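Estik Stock Feed: Store and Channel Inventory Records
Data card, Bickerstaff retail systems group 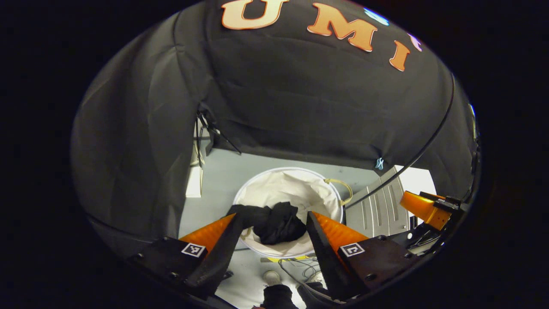 Black fabric canopy with orange block lettering.

Summary

Estik Stock Feed is a set of inventory and order records exported from the Estik retail platform. It covers the Watton and Givurdale stores and the online channel they share. The set is meant for testing stock sync, order routing and returns handling.

Contents

stock_levels.csv — on-hand and reserved quantity per item per location
orders.csv — one row per order line, with channel and pickup location
returns.csv — one row per returned line, linked to the original order line
locations.csv — store codes, time zone and opening hours

All files are UTF-8, comma separated, with a header row. Timestamps are in UTC. Prices are stored as whole cents and exclude sales tax.

Collection

Stock levels are written every 60 seconds while a store is open. Overnight changes appear in the first export after opening. Orders are recorded when payment clears, so abandoned carts are not included. The August export was rebuilt after a change to the item codes — use version 2 or later if you need to join it to other months.

Known issues

Reserved quantity can go below zero for a short time when an online order is canceled during a store sale. Do not clip these values before running the sync tests.

Givurdale used two register layouts during the period. The older one leaves pickup_location blank for in-store sales. Fill it from store_code.

Returns without a receipt have no order_line_id. They are kept in the file and marked no_match.

Privacy

Customer names, addresses and card details were removed before export. Customer IDs were replaced with random values that do not carry over between months.

Loading

Run load.py with the folder path as its only argument. The default batch size is 100 rows; set BATCH to change it. Load locations.csv first or the foreign key checks will fail.

Maintainer

Nigel Wragg. Report bad rows with the file name and line number.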